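Talk notes, Climari home care evening, 12/1/20
Laundry at home: the small stuff

Wait for people to sit down. Say thank you to Nalolo for lending us the room and for the cookies, which I will be trying very hard not to eat while I talk.

Start with the question I get most, about the smell. You open the door in the morning and there's that swampy little whiff, and you think, well, I only ever put soap in it! Let them laugh, then ask who leaves the door open between loads. Give it a moment, people like to look at their neighbors before they put a hand up.

Soap next. Most of us pour with our hearts. Hold up the Lukico measuring cup and show the line at the bottom, then the line I used for years (way up top). Mention that I wrote to 300 households on our mailing list and 200 wrote back, bless them, and the overwhelming confession was too much detergent. Don't get stuck here, I always do.

Slide 2 goes up now.

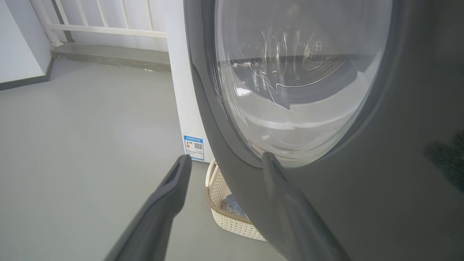

The door rim is my favorite part of this whole talk, and I know how that sounds. Lint, hair, coins, the odd baby sock, it all ends up in the folds of the rubber just inside. On a front loader like this gray one, with the big curved window, I go around with a damp cloth after the last load of the day, then do the glass while I'm down there. Point out the basket too, tucked in low beside the machine. I'm a great believer in a basket with a lattice weave, so the air gets through, and in keeping it within arm's reach so the clean things never touch the floor.

If there's time, tell the Falcão towel story. If not, skip to filters and remind everyone to put an old towel down first, please, before they open anything.

Handouts are by the door. I printed 500, so take one for your sister.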